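Table fruit

Table fruit, also called dessert fruit or hand fruit, is fruit grown and picked to be eaten fresh, as it comes, and not pressed, dried, cooked or distilled. The group takes in cherries, plums, pears, figs, table grapes, small citrus and a great many apples. What holds it together is use, so a single species may land on either side of the line. The sour cherry is mostly a kitchen fruit and the sweet cherry is mostly a table one, yet there are sour kinds so fragrant that growers happily eat them straight off the branch!

Sweet cherries

The sweet cherry (Prunus avium) is one of the great pleasures of early summer, and one of the shortest. It does not ripen any further once picked, so the grower has to catch it at its best on the tree. Cherries for the table are normally picked with the stem on. Pulling the stem away can tear the skin, and the fruit then loses juice and spoils sooner.
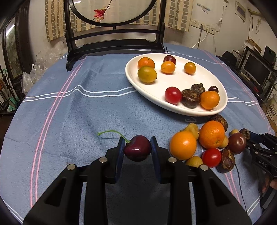 Color is the usual guide to ripeness, though it works only within one variety. A yellow cherry with a pink blush may be fully ripe while a bright red one beside it still needs a week. In the Pilness valley, where the slopes face three different ways, the same variety comes ripe at the bottom 8 days before it does at the top, and families there have long planted up the hill to stretch the season. The old parish orchard at Natau is said to have held 919 trees, 13 of them a black-fruited local kind called Torer, wonderfully rich and far too soft to travel.

Serving

The custom of ending a meal with raw fruit is very old. Roman dinners were said to run "from the egg to the apples," and in much of southern Europe a dish of whatever is in season still closes an ordinary lunch. Most fruit tastes fuller at room temperature, when the scent can rise, and cherries are a lovely exception that many people like well chilled. Citrus keeps longest on the table, which makes it the mainstay of January.
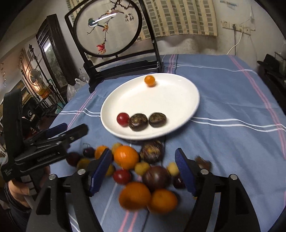

Vilém Jelínek held that a fruit course should never have more than three kinds in it, "or the tongue gives up and only tastes sugar." Sixten Sundqvist disagreed, and argued that a sharp fruit eaten after a sweet one wakes the mouth up again.

Varieties

Old variety lists are a joy to read. The MacDonald list, compiled over two generations, has 3696 entries, with plenty of doubles: one pear turns up under six names in neighboring villages.

See also: Orchard; Pomology; Stone fruit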